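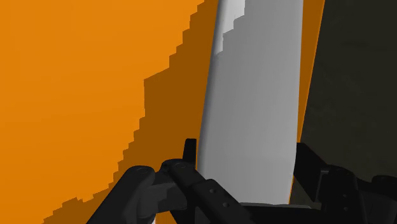
A simulated gripper at close quarters, with the orange desk behind it. The stepped shadow edges are a product of the renderer.

Home News Features Reviews Opinion Archive Subscribe

The desk that isn't there

A new way of testing robots inside a computer promises to save months of dull work. Our writer spent two days with the people behind it and came away with more doubts than they would have liked.

The first thing I was told at Huklow was that I should stop asking where the desk was. I had come by train with a notebook and a vague hope of seeing a robot arm drop something. What I got was a chair, a weak coffee and a screen.

The desk is orange. It lives, together with the arm, the window and everything else in the room, in a piece of software called Lelwood, and it has never had a cup put down on it in anger. Huklow's researchers use it to find out whether a robot's control program is any good before anybody lets that program loose on a real machine. Their claim, set out in a report they put online in August 2021, is that a ranking made in the simulator will match a ranking made in the laboratory. If program A beats program B on the orange desk, then it should beat it on a real one too.

It is a big claim, and if it holds it is a useful one. Testing a robot properly is slow. Somebody has to set out the objects, press go, watch, write down what happened and put everything back where it was. Then they have to do it again, and again, until the numbers mean something. Most groups give up long before that point. I have read papers in this field whose main result rested on fewer attempts than I would need to be sure my own toaster worked.

Huklow's answer is to let the computer do the waiting. The study takes 14 control programs, each trained in a slightly different way, and puts every one through the same set of simulated tasks. Pick up the object, move the object, put the object down. In all there were 876 simulated attempts. Three of the programs were then tried on a real arm, at a partner laboratory in Dovham, and the order in which they finished was the same in both places.

Three. I asked to have that repeated, and it was repeated, quite cheerfully.

Three programs can be put in order in only six ways. Shuffle the names in a hat and you have a one in six chance of drawing the right order by luck. The report does not hide this, to be fair to its authors, but you have to go looking for it, and the summary at the top speaks of "strong agreement between simulated and physical results". I would call it a promising start, and I would want to see the other eleven.

When I said so, the reply was that real tests cost money and the arm at Dovham was booked up. I believe it. It is also a slightly awkward thing to hear from people whose whole case is that we need fewer real tests.

What the program sees

The method itself is easy enough to follow. A control program is shown pictures of the desk and asked to choose the next small movement of the arm. It makes the movement, looks again, chooses again. A separate script, which knows exactly where everything is because it is running the world, decides whether the task has been done.

That last part is the bit I find most attractive. In a real laboratory, a person decides what counts as a success, and people are generous to their own work. Did the block go in the tray if it is leaning on the rim? The script has no career to think of. The rule is written down before the first attempt and applied in the same way to the last.

But rules can be fooled, and programs are very good at fooling them. One of the 14 scored well at lifting by wedging the object against the side of its own gripper, at an angle no real surface would put up with. The physics inside Lelwood let it hang there. Huklow spotted it when somebody replayed the attempt, and the rule was tightened. How many other attempts were replayed? A sample, I was told. Nobody could tell me off the top of their head how large. 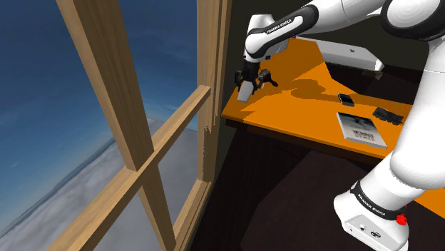
The Lelwood test room: an orange desk, a Franka Emika arm and a view over the clouds.

Then there is the view. The window looks out from a great height on to cloud and a curved horizon. I liked it a good deal, and I asked what it was doing in a serious piece of testing software. The explanation is that backgrounds are swapped on purpose. A program that only works in front of one plain wall has learned the wall, and you want to catch that early. Change the view, change the desk, leave a few odd things lying about, and see whether the score drops.

It is a sound idea, and several groups do something like it. My trouble is with the light. On a real desk it bounces about, picks up colour from the surface and softens as it goes. In the pictures I was shown, some shadows end in little square steps, like the side of a pyramid in an old video game. A human eye forgives that at once. Whether a program does is an open question, and the report gives it a single paragraph. Its authors say they "saw no evidence" that shadow quality affected the rankings. They did not run a test that could have found any.

The Lau problem

There is an older piece of work that everybody at Huklow brings up sooner or later, usually with a small sigh. The Lau benchmark was the last great hope for this kind of thing. It too began with a tidy match between simulated and real scores, and for a while everyone used it. Then people began to tune their programs to it. Scores in the simulator climbed by 30 per cent in a single year, and scores on real arms hardly moved. By the December after that, most of the groups I speak to had quietly dropped it.

Huklow says Lelwood is different, chiefly in that its scenes can be changed faster than anyone can tune to them. Perhaps. The trouble with Lau was never really the scenes, though. It was that a number which was cheap to get became the number that mattered, and the arms in the laboratories went under their dust covers. I can't see what in the new method would stop that happening again – apart from good intentions, of which there were plenty in the room.

I don't want to be unfair. The team has released its tasks, its scoring rules and all of its simulated results, failures included, and that is more than most do. The wedging trick is described in full in an appendix. I spent an evening going through the replays and enjoyed it more than I had expected to, mainly for the near misses. There is real skill in some of these programs, and some of them lose their nerve a hand's width above the desk for no reason that anybody can give.

What I would like is dull. I would like all 14 run on the arm at Dovham, with somebody from outside doing the scoring, and I would like the result printed whichever way it goes. Huklow says it hopes to test more of them when the arm is free. I asked for a date and was offered another coffee.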